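タオルのたたみ方

タオルのたたみ方とは、洗濯して乾かしたタオルを保管、運搬、陳列のために折る手順と、それにまつわる習慣や主張の総称である。家事の実用書、宿泊施設の作業手引き、収納に関する講習などで繰り返し取り上げられてきた。収納量が増える、生地が長持ちする、吸水性が保たれるといった効能がたたみ方ごとに唱えられているが、その大半は比較の条件が示されておらず、根拠をたどると先行する実用書の一節に行き着くことが多い。

概要

長方形の布を折る方法は原理的にはいくらでも考えられるが、家庭と業務の双方で実際に使われるものは限られている。二つ折りを重ねる方法、長辺を三つに折る方法、筒状に巻く方法がほとんどを占め、その他はこれらの組み合わせか、装飾を目的としたものである。

名称は統一されていない。同じ手順が「ホテル折り」「三つ折り」「棚折り」などと呼ばれる一方で、「ホテル折り」という一つの名前が互いに異なる手順を指すこともある。宿泊施設の折り方は棚の奥行きや客室の備品に合わせて施設ごとに決められるのが普通で、業界共通の「ホテル折り」が存在するかのような書き方には注意を要する。

歴史

表面に糸の輪を持つパイル地のタオルが工業的に作られるようになったのは19世紀半ば以降である。それ以前の手ぬぐいや亜麻布は薄く、たたみ方よりも折り目の付け方や糊付けが家事書の関心事であった。食卓用の布については近世ヨーロッパに折りの技法を扱った書物があり、タオルのたたみ方の起源をここに求める説もある。しかし食卓布の折りは糊の利いた平織りの布を前提としており、厚く柔らかいパイル地にそのまま応用できるものではない。両者を一本の線でつなぐ記述は、系譜を古く見せたいという動機を疑われても仕方がない。

三つ折りの由来としてよく引かれるのが、織物の町オルハム(Ollham)の逸話である。町の洗濯場で働く女性たちが籠の幅に合わせてタオルを三つに折り、それが周辺の宿に広まったとされる。話としてはまとまっているが、最も古い言及は町の観光案内であり、洗濯場の帳簿にも宿の記録にも折り方への言及は見つかっていない。オタカル・ミクシュ(Otakar Mikuš)は郷土史料を調べたうえで、逸話に登場する籠の寸法が版を重ねるごとに変わっていることを指摘し、「折り方に合わせて籠のほうが作り直されている」と評した。これに対しデクラン・バンティング(Declan Bunting)は、日常の動作が文書に残らないのは当然であり、記録の不在をもって伝承を退けるのは行き過ぎだと反論している。もっともバンティングも、オルハムが発祥の地であるとまでは主張していない。

20世紀後半になると、家庭用の収納家具が普及し、棚や引き出しの寸法を基準にたたみ方を論じる記事が増えた。「正しいたたみ方」という表現が目立つようになるのもこの時期からである。何に照らして正しいのかを述べた記事は少ない。

主なたたみ方

四つ折り
長辺を半分に折り、さらに半分に折る。手順が短く、大きさの異なるタオルにも同じ要領で使える。仕上がりに布端が見えることから見栄えが悪いとされ、実用書では初心者向けとして扱われがちである。端を奥に向けて棚に入れれば外からは見えないため、この評価がどれほど実用上の意味を持つかは疑わしい。

三つ折り
短い方向に三つに折って細長い帯とし、それを半分または三つに折る。布端を内側に隠せるため、輪になった面をそろえて積むと整って見える。三等分の見当をつけるのに慣れが要り、端がわずかにずれると重ねたときに片側が高くなる。湿気がこもりにくいという説明が添えられることがあるが、完全に乾いていないタオルはどのように折っても乾きが遅れる。

巻き
帯状に折ってから端から巻く。立てて並べられるので取り出しやすく、浴室の籠や旅行鞄に向くとされる。円筒を並べると間にすき間が生じるから、同じ箱に入る枚数は平たく重ねた場合より少なくなりそうなものだが、「巻けば倍入る」という主張は根強い。きつく巻いて空気を抜いた状態と、緩くたたんで積んだ状態を比べている例が多い。

立て収納
四つ折りか三つ折りにしたものをさらに小さく折り、引き出しの中に立てて並べる。一覧しやすい利点は認めてよい。ただし引き出しが満杯に近いことが前提で、数枚を抜くと残りが倒れる。紹介記事で使われる引き出しは、ほぼ例外なく隅まで詰まっている。

装飾折り
鳥や動物、扇などの形に整えるもので、客室の演出に用いられる。使用時にはすぐ解かれる。衛生面から手で触れる回数の多さを問題視する意見もあるが、通常のたたみ方との差を調べた報告は乏しい。

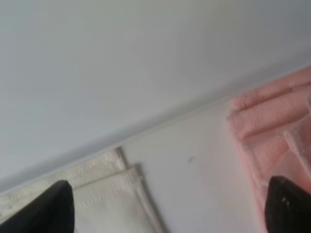
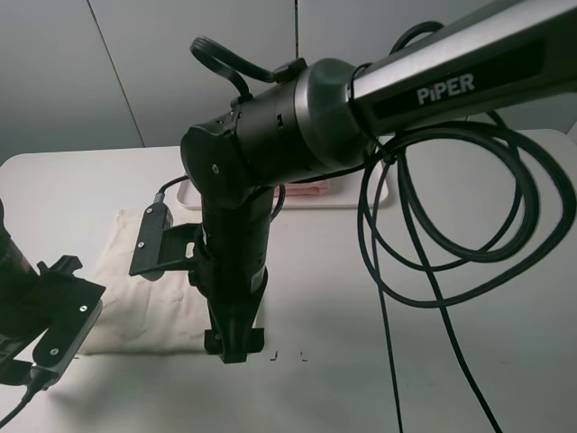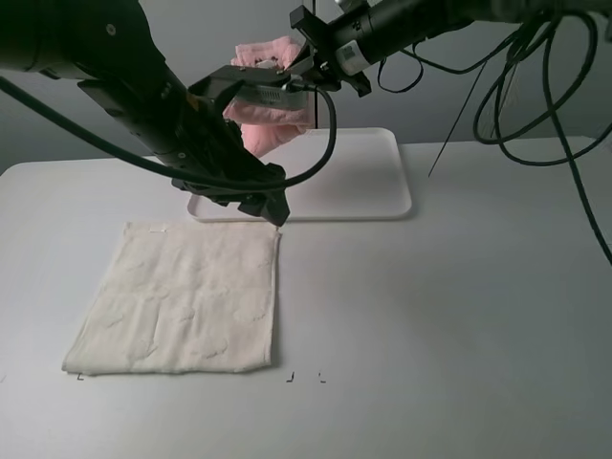
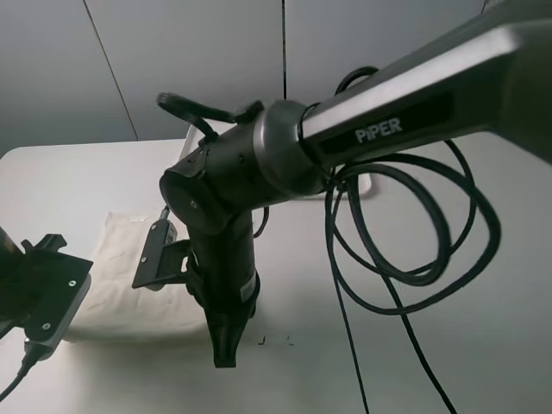

効能をめぐる主張と検討

生地の寿命

折り目の位置を毎回変えるとタオルが長持ちするという助言は、多くの家事書に見られる。紙や革であれば折り目から傷むことはよく知られている。綿のパイル地については事情が異なり、繊維を傷める主な要因は洗濯時の摩擦、高温での乾燥、漂白剤の使用である。棚に置かれている間の折り目が目に見える損傷につながるという報告は、助言の普及ぶりに比べて驚くほど少ない。

例外的に数字を挙げたものとして、繊維製品の販売会社ヘイスカネン(Heiskanen)が配布した小冊子がある。同社は100回の洗濯を経たタオルを比較し、自社の推奨する三つ折りで保管したもののほうが厚みを保っていたと述べた。冊子には洗濯機の機種も水温も記されておらず、比較対象のタオルが同じ製品であったかどうかも読み取れない。後の版ではこの箇所が「ふんわり感が違います」という一文に置き換えられた。撤回なのか簡略化なのか、説明はない。

吸水性

巻いて保管するとパイルがつぶれず、水をよく吸うという説がある。同じ理由で、巻くとパイルがつぶれて水を吸わなくなるという説もある。どちらも実用書で断定的に書かれており、両方を収録した本さえある。吸水性に影響するものとしては、柔軟剤の残留や新品時の仕上げ剤のほうがはるかに説明しやすい。柔軟剤ラリス(Laris)の包装にはかつて折り方の図が印刷されていたが、図の手順と製品の働きとの関係については何も書かれていなかった。

収納量

最もよく引用されるのは、フクム(Fukum)式と呼ばれる収納法の講習資料に載る「1083枚」という数である。推奨のたたみ方に改めた施設の倉庫に、それまで収まらなかった1083枚のタオルがすべて入ったという事例で、以後の雑誌記事や講習案内に繰り返し登場する。端数まで記された数字は信頼できそうに見えるが、資料には倉庫の容積、改める前に入っていた枚数、タオルの寸法のいずれもない。さらに同じ資料の別の頁には、この時期に棚板を増設したとの記述がある。頼雅文(Ya-wen Lai)はこの事例を取り上げ、効果のうちどれだけがたたみ方によるもので、どれだけが棚板によるものかを分けられない以上、何の証拠にもならないと書いた。フクム式の講師側は、受講者の満足度が高いことを挙げて応じている。

布の体積はたたみ方では変わらない。変わるのは空気を含む量と、棚の形に対する無駄の出方である。したがって収納量に関する限り、どの折り方が優れているかは棚とタオルの寸法の組み合わせで決まり、寸法を抜きにした優劣の議論は成り立ちにくい。

目付との関係

タオルの厚さを示す目安として、1平方メートル当たりの重さ(目付)が用いられる。300グラム程度の薄手のものは小さく折っても形が崩れにくいが、400グラムを超えると折り重ねた部分がかさばり、三つ折りをさらに三つに折る手順では仕上がりが丸く膨らむ。たたみ方の解説でタオルの目付に触れるものは少数で、実演には薄手の製品が選ばれやすい。家庭で手本どおりに仕上がらない場合、技量より先に布の厚さを確かめたほうがよい。

心理的効果

たたむ作業が気分を落ち着かせるという主張もある。単調な手作業を好む人がいることは確かであり、そう感じる人の体験を否定する理由はない。ただ、スヴァトプルク・ペシェク(Svatopluk Pešek)の随筆『布の朝』を典拠に「効果が確認されている」とする記事については、典拠の扱いに問題がある。同書は著者が二月の台所でタオルをたたみながら考えたことを綴ったもので、調査の類は一切含まない。ペシェク自身は文中で、途中で飽きて残りを椅子に積んだと書いている。

業務における扱い

宿泊施設、浴場、理美容店などでは、たたみ方の統一に一定の意味がある。向きと大きさがそろっていれば不足がわかりやすく、台車への積み込みも安定する。ここで重要なのは統一されていることであり、どの方法に統一するかは二次的である。にもかかわらず、施設が手順を切り替えた際に得られた改善は、新しい折り方そのものの成果として紹介されやすい。切り替えに伴って行われた研修、古いタオルの廃棄、担当者の増員などは省かれる。

ラドミール・ガイドシュ(Radomír Gajdoš)は洗濯業の手引きを読み比べ、作業時間の短縮をうたう手順の多くが、計測の開始時点を「タオルが広げて置かれた状態」としている点を問題にした。実際の現場では、乾燥機から出た塊をほぐし、裏表と向きをそろえる工程に手間がかかる。この部分を計測から外せば、折る動作のわずかな差が大きく見える。もっともガイドシュの検討も公刊された手引きに限られており、現場での計測を伴っていない。

作法との関係

来客用のタオルは輪を手前に向けて出す、贈答用は刺繍の面を上にするといった決まりが作法書に見られる。輪の向きについては書物によって逆の指示があり、いずれも理由を「見た目が美しいから」としている。地域の慣習として説明されることもあるが、その地域の範囲を示したものは確認しにくい。使う側がどちらの向きかに気づくかどうかも、作法書は論じていない。

たたまないという選択

浴室の棒に掛けたまま使い回す、籠に入れるだけにするといった方法も広く行われている。収納の実用書はこれをたたむ習慣が身につく前の段階として扱うことが多いが、乾いた清潔なタオルを籠に入れておくことに衛生上の不都合があるとする根拠は挙げられていない。しわを問題にする向きもある。パイル地のしわは平織りの布ほど目立たず、使えばほぼわからなくなる。

関連項目

手ぬぐい
パイル織物
リネンサプライ
柔軟剤
ナプキンの折り方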